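# Damden nightstand, one drawer, honey finish

Reviewed Mar 14, 2023. Bought at full price, used in a rental room between a bed and a daybed. 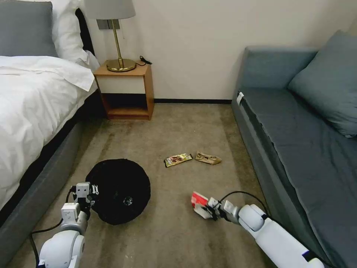
Jytte Ravn wrote after the first version of this review that she returned hers because the drawer was too shallow for a hardcover book. She wanted to know if I had the same problem, and whether the open shelf makes up for it.

It depends on the book. A regular paperback goes in flat with space above it. A thick hardcover does not, and the drawer will stop against it when you try to close it. I keep thick books on the lower shelf when I have any. If the drawer is the main thing you are buying a nightstand for, look at a deeper one.

## What it is

The Damden is a small wooden nightstand with one white drawer up top and an open shelf underneath. The wood part has a warm honey color. It comes in a flat box and you put it together yourself. I bought two, one for this room and one for the room across the hall. The second one is still in its box, so everything below is about the first.

I picked it for its width. The gap between the bed and the daybed is narrow, and most nightstands I measured would have blocked the end of the seat or pushed the bed over. This one fits between them against the back wall and leaves the aisle alone.

## Assembly

It took me 90 minutes. The booklet says less, but I put the drawer runners on backward and had to take them off again. The drawing for that step is small, and the left and right runners look the same until you hold them next to each other. There is an L and an R stamped on the metal near the back end. Check for those before you drive any screws.

The rest is dowels and cam locks. One dowel hole in my left side was too tight and I had to tap the dowel in with a mallet. All the hardware was there, with one extra cam. The long screws want a real screwdriver. The little key in the bag works for the cams and nothing else.

## The top

The top holds a table lamp and a charger and leaves a bit over. My lamp has a round brass base, and it takes up more of the surface than I expected when I ordered. A glass of water fits in front of it. A glass of water and a phone is crowded. I leave the charger cord coiled at the back right corner so it stays out of the way.

There is no cutout for cords. You have to run them over the back edge, and the nightstand then needs to sit a little off the wall or the cord gets pinched. I would have liked a notch. The Skudska, which I had in the last place, has one, and I used it every day.

The lamp also blocks part of the wall plate behind it, and that has to do with how low the nightstand is. Measure up to your plate before you buy.

## The drawer

The white front is easy to wipe. The drawer slides without sticking now that the runners are on the correct sides. It does not have a soft close, so it makes a knock if you push it hard. At night I close it slowly. I put two felt dots on the inside of the frame and that took care of most of the noise.

## The open shelf

I leave it empty between guests. It gets dark in there with the bed on one side and the daybed on the other, and people tend to forget things they put at the back. Vilhjálmur Brynjólfsdóttir stayed in March and left a pair of reading glasses on it that I found when I was vacuuming. A basket would help. Dust shows less than I thought it would on the honey color.

## Stability

On carpet it rocked slightly until I shimmed the front left foot with a folded piece of card. The feet are not adjustable. On a hard floor I assume it would be fine, but I have not tried it. It does not tip when the drawer is all the way out with normal things in it. I have bumped it with the vacuum several times and there is no mark so far.

## Price and other options

I paid 1291 kroner for each one. The Skudska was close to 2000 when I last looked, and for that you get the cord notch and a deeper drawer, but it is also wider and would not have fit here. Hviid makes one with two open shelves and no drawer. I did not consider it, as I want guests to have somewhere closed to put a wallet or pills.

## Good

- Fits a narrow gap
- White drawer front wipes clean
- Does not tip with the drawer open
- Finish has held up to the vacuum

## Not so good

- Shallow drawer
- No notch for cords
- Runner step in the booklet is unclear
- Feet cannot be adjusted, a problem on carpet

## Would I buy it again

For this room, yes, and I did buy the second one before I finished writing this. For a bedroom of my own I would pay more and get the deeper drawer. Grímur Blöndal asked if it would work as an end table beside a sofa. It would if the sofa arm is low. Next to my daybed, which has a low back and a long flat seat, the height is comfortable for reaching over to the lamp.

I will add a note on the second nightstand when it is built, mostly to say if the tight dowel hole was only in mine.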